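Leave the Tablecloth On

My mother owned one good tablecloth and we saw it twice a year. The rest of the time it lived in a drawer under a sheet of tissue paper, and we ate off bare wood that had a burn mark near my seat. When she moved to Bramton the cloth went with her, still folded, with a yellow line along every crease.

I think this was a waste, and I think most people with a cloth in a drawer are wasting it too.

The usual argument is stains. Fine, it will get stained. I bought mine for 14 dollars at a closing sale in Flindgate and it has been on the table since January. It has had coffee on it, and beet juice, and something orange I never identified. Most of it came out in the wash. The orange did not, so the fruit bowl sits there now.

The other argument is that a cloth every day stops being special. I don't agree. A table with a cloth on it gets treated like a place to sit down. Ours used to collect mail and a drill. It still collects some mail, but people move it before they eat — even my son, who moves nothing else. And it doesn't have to be a serious cloth. Plain white linen makes guests nervous. Get one with flowers, or a word printed on it, in a color that forgives you.
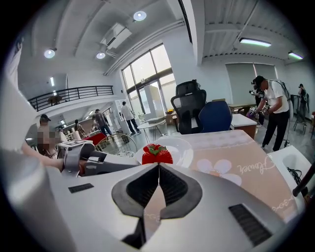 Ximena Riquelme wrote back that all this is easy to say for a person with a washing machine in the house. She carries hers 6 blocks to the laundromat in Olivares, and she wipes down a bare table in ten seconds and is done with it.

She has a point, and I would not tell her to change. A damp rag beats a wash load if you are paying by the load. But she also admits she owns two cloths and uses neither, and I would at least put one out for supper and shake it off the back step afterward. A few crumbs don't call for a wash. I do mine every other week.

My mother's cloth came to me last winter. I ironed it twice and the yellow lines are still there. It goes on the table when mine is in the laundry.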